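The Second Life of a School Bag

By the second week of June, the lost property shelves at most schools are full. Lunch boxes go first, because they smell. Sweaters go next. The bags stay the longest, and in many districts they end up in the trash by the end of the month.

In Sornarside, they go to a former shoe store on the main street. Joseo has run a repair shop there for six years, and bags are now most of its work. Last year it took in 900 of them from schools, bus lines and the public. Of those, 700 went back out in usable shape. The rest were cut up for parts.

The parts matter more than most people would guess. A good zipper pull or a side buckle can outlast three bags, and new ones are hard to match. Joseo keeps its spares in 72 small drawers behind the counter, sorted by width and then by color. Black takes up half of them.

Most bags fail in the same few places. The zipper goes first, usually near the corner where it bends. Then the shoulder strap pulls away from the top seam. Linings wear through at the bottom, where books sit. The outer fabric is often fine, even on a bag that looks finished.

A zipper that splits behind the slider does not always need to be replaced. The slider wears open over time, and a new one costs less than a cup of coffee. Strap repairs take longer. The old stitching has to come out, and a patch goes on the inside before the strap is sewn back down. Joseo charges a flat price for either job and does school bags free in August.

Kament, a fabric supplier two towns over, sends its roll ends to the shop every month. They are too short to sell but long enough for a lining. The colors vary, so a plain bag may come back with something brighter inside. Children tend to like this. Some adults ask for gray.

Not every bag is worth the time. The coated fabric used in cheaper models can flake from the inside, and once that starts there is no fix that lasts. The shop turns these away at the counter – politely, and with a list of the parts it would like to keep.

Demand is still growing. Vasylenko, the outdoor store by the station, now hands out repair slips with each new pack it sells, and 400 of those slips came back last year. Joseo has added a second sewing machine and stays open until seven on Monday, its busiest day. 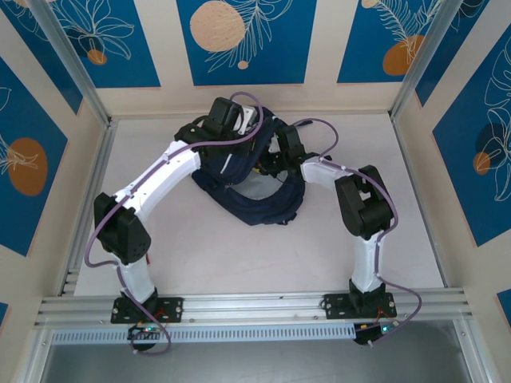 A dark navy backpack, open to show its light gray lining.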